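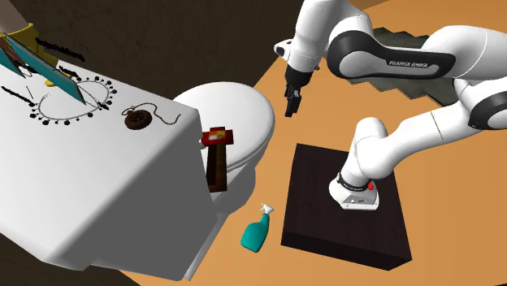 Mikkel Norðdahl wrote in to say that we keep telling people to read the budget and never tell them which page, and that he gave up on this year's somewhere in the appendix on vehicle leases. Fair point, Mikkel! Start with the debt service table. It's near the back, it fits on a single sheet, and it will tell you more about where Skonitthorpe is headed than the whole glossy summary the town mailed out in January.

I love this table. I know how that sounds. But go look at it with a cup of coffee and see if you don't get a little hooked too. Every loan the town has taken out is in there, with what we still owe, what we pay each year, and when it ends. The old water main bond is almost done. The one for the Skov Street bridge has a long way to go and hardly touches principal for the first stretch, so we'll be paying mostly interest on it while the kids now in middle school finish college.

Now the numbers. Town debt works out to 2,771 dollars per household. Before the bridge it was 1,090. That's a big jump, and I've heard people at the post office say it means we're going broke. I don't think it does. A town with steady property tax income and a bridge that will stand for decades can carry that kind of load, provided it doesn't pile the next thing on top before the water bond is paid off. My worry is with the next thing.

The next thing is the Drumari proposal. If you missed the last hearing (it ran until almost eleven at night, so I forgive you), the plan is to borrow against future tax growth from the Drumari business park to build the roads and drainage the park needs in order to open. If the tenants come, their taxes pay the loan. If they don't come, or they come slowly, the general fund makes up the gap, and the general fund is us. The consultant's report puts the new borrowing at 1,175 dollars per household on top of what's there already, and it assumes the park fills in 4 years. I'd like to see the same page worked out for a slow fill. I asked for it at the hearing and was told it could be done, so let's all keep asking!

A few readers want to know how this ties in with interest rates and everything going on in Washington. More than you'd think. Towns like ours borrow at rates that follow the bigger bond market up and down, only with a lag, and a half-point change over the life of a loan is real money at our size. Our neighbors in Wakis locked in early on their school roof and have been quietly pleased with themselves ever since. We waited on the bridge and paid for it.

So, Mikkel and everyone else: debt service table first, then the page called "Fund Balance," then the five-year projection. Skip the vehicle leases. Paper copies are at the library desk, and the town clerk will email you the file if you ask.

Next month I want to get into the pension line, which has been creeping up and has a footnote I've now read several times without understanding it. If you do understand it, please write to me!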